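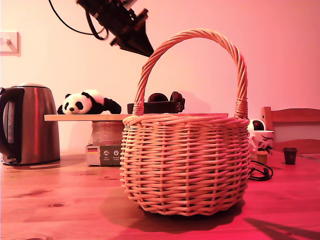
Round basket with a braided handle, kettle at left, strong pink-red cast.

Grisby Tabletop, data card
Version 2, October 2024

What it is
1412 stills of household things on a pine table: baskets, kettles, shelves and whatever else was in the cupboard. Files are grouped by main object. The basket group is the largest and the one we trust least.

Color
Do not use the color labels without checking them. "Pink basket" is in there 40 times, and we doubt a single one of those baskets is pink. The labelers wrote down what they saw under the cast. We tried Planus auto-correction in May and it turned white walls green, so the files ship as shot.

Material labels
"Wicker," "cane" and "rattan" are used as if they meant the same thing. They don't. Merge all of them into "woven" unless you have a reason to believe our labelers over your own eyes.

Handles
Kapoor boxes include the handle, Sarnetti boxes stop at the rim. With a tall arched handle that changes the height of the box a great deal. The "source" column says which you have. It is blank in 20 rows.

Claimed uses
The old card said this set was good for "general kitchen understanding." We have seen no evidence for that. It is one kind of table, mostly one kind of light.

Known gaps
No scale reference. Shadows are sometimes labeled as objects. Kettle masks are poor along the shiny side.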